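Lorkeck Printed Table Cloth -- Fern & Sprig

Plikau Home > Table & Wall > Cloths by the cut

Sold in cut lengths, 500 g roll ends also available when I have them
Item no. 561
Ships from Lultuncombe

I've been selling fabric for 18 years and I still get silly about a good botanical print. This one came in with the Lorkeck order in June and I had a length of it on my own kitchen table before I'd even finished the paperwork (sorry, Ulises). It's a white ground with a leafy pattern over it, quiet enough that you can put a busy plate on top and still find your fork!

It's 100% cotton, 235 gsm, so it has some weight to it and hangs straight at the corners. I don't love a flimsy cloth -- they ride up every time someone reaches for the salt. This one stays where you put it. 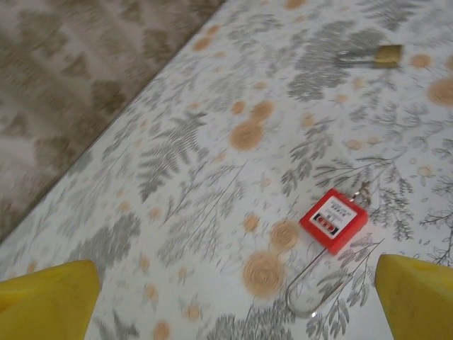
Fern & Sprig on the table, with a patterned floor in taupe and beige.

People ask me all the time if you can mix this with other patterns, and I say go for it. My rule is one light print and one darker one, and keep them in the same family of colors. If your rug or your wallpaper is already brown or greige you're most of the way there. What I'd skip is a second white print right next to it, they just fight.

Care

Wash warm, inside out if you've hemmed it into a bag or a cushion. Expect a little shrinkage the first time, so please wash BEFORE you cut! I wrote to Diệp, who handles the printing, about tumble drying and the answer was low heat only. I line dry mine and iron it while it's still a bit damp. Red wine came out with cold water and dish soap. Turmeric did not.

Hemming

Cloths come with raw edges unless you tick the hem box at checkout. The standard hem is a double fold with mitered corners. Ulises Ospina does all our sewing and he's fussy in the best way, so allow a few extra days if he's got curtains on the go.

What goes with it

The damask wallpaper in brown is the one I keep pairing it with. It has rosettes and scrolls and all that old-fashioned business, and against the pale florals it looks richer than it does in the sample book. We carry it by the roll, and I'll send a cutting with your cloth if you put a note in the order. 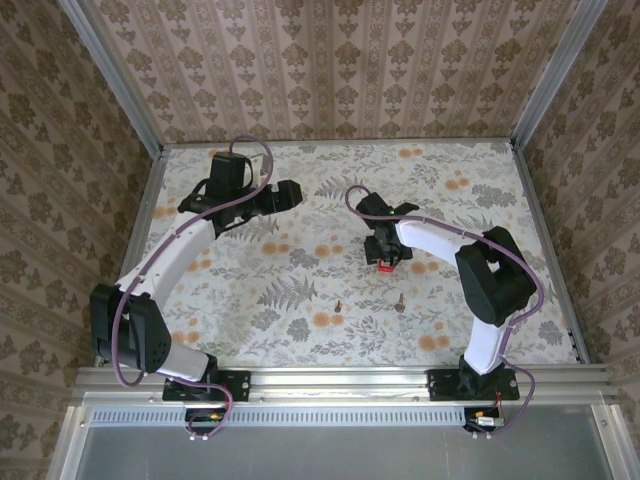

Brown damask on the walls, pale ferns and peach-orange blossoms underfoot.

Ordering

Swatches are free, one per household. Please order one if you're matching paint, screens are hopeless for whites. Cut lengths can't be returned once they've been cut, but if there's a flaw in the print send me a photo and I'll replace it, no fuss. For round tables, measure straight across the middle and add your drop twice (once for each side -- I've had that phone call a lot).

The next delivery is due 9th February. If it shows as out of stock, leave your email in the box and I'll write to you when the rolls are on the shelf.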